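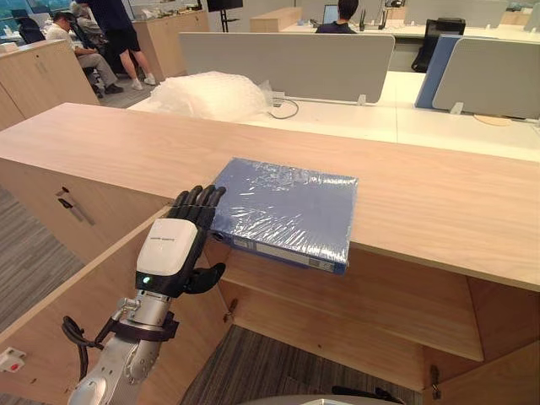
Search this site Enter keywords Go

I'd been nagging Ramesh Kushwaha for a chat since December, and when he finally said yes he had a mug of tea in one hand and a contract in the other. He looks after the Wosport service at Plurnon, which rents robot arms and hands to offices by the month (fetching, shelving, tidying, that sort of thing!).

"People think they're buying a hand," he told me. "What they're paying for is us, teaching it their cupboards."
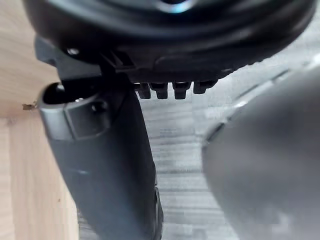

How long does the set-up take?
Most offices need 11 visits, spread over a few weeks.

I thought that sounded like a lot, and said so. Ramesh laughed. "It was 96 for our first customer. I'm not joking, I've got the parking receipts."

Shiny packaging is his pet hate. Binders, folders, anything in film. "Wrinkles throw the light about and the hand's cameras get in a muddle. We spent seven weeks on that alone."
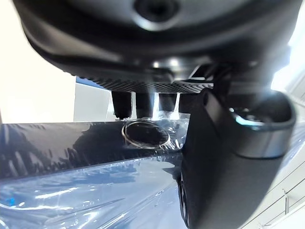
Close work over clear plastic wrap.

His colleague Attila Vincze wandered over at this point and was a bit less rosy about it all. "It's slow," he said. "If you're in a hurry, get up and fetch the thing yourself." I liked him a lot. He reckons the monthly price, £942 with support, only makes sense if you've got dull jobs going on all day long

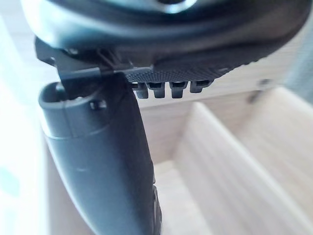 and I think he's probably right, at least for a small firm like mine. Ramesh wants a cheaper plan with fewer visits. Attila wants better fingertips first. They were still arguing about it when I went to find my coat.

Related items
Floden desk lifts: six months on
A morning with the Tyagi label printer
Wosport: your letters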